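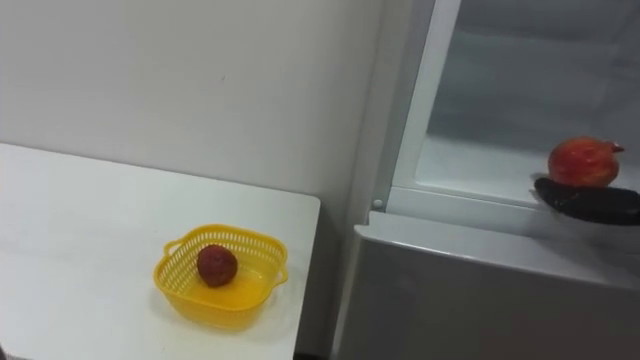 Saddle fitting open day at Dridummont, August

I went to Dridummont to look at girths and came home with opinions about trees, the kind inside saddles. The workshop opens to the public once a year, and 170 of us had apparently been waiting for it, most in boots that had recently been somewhere unpleasant.

The tour starts in the cutting room, where Olesia Zhuravel lays a hide over the bench and shows you every spot where a cow once met barbed wire. She rejects more leather than I have ever owned. Then it's upstairs to the flocking bench, where you're handed a fistful of wool and told to feel for lumps. I found none. There were four.

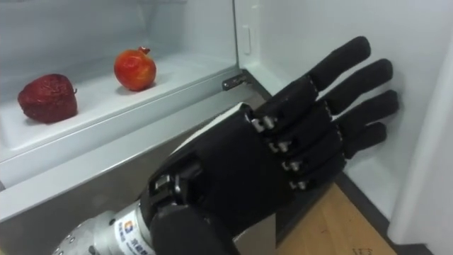
After that came the fitting demonstration in the yard, on a patient grey mare called Clestorora who has been measured more often than most brides. My own gelding goes in a secondhand Hájek that I'd have sworn fitted him. Ten minutes of watching someone run a flat hand under the panel and I was no longer swearing that, though I was swearing a bit. The thing bridges, and has probably bridged since I bought it, which would explain his views on canter departs.

Lunch was a sausage roll and a queue. The Jondberg stand had adjustable gullets on show, two colours, both brown, and a bloke who'd happily change one over for you while you held his coffee.

I asked whether a decent half pad might get me through to spring.

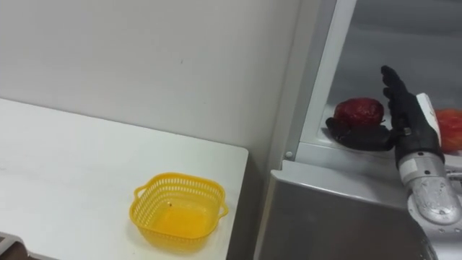 Štefánia Beneš said that a pad under a saddle that bridges was like thicker socks in the wrong shoes, and that I should get his back looked at before spending a cent on either. Then she wrote down the name of a fitter who comes out our way.

Parking is in the bottom paddock — bring something with clearance if it's rained. The girths, by the way, were sold out by morning tea.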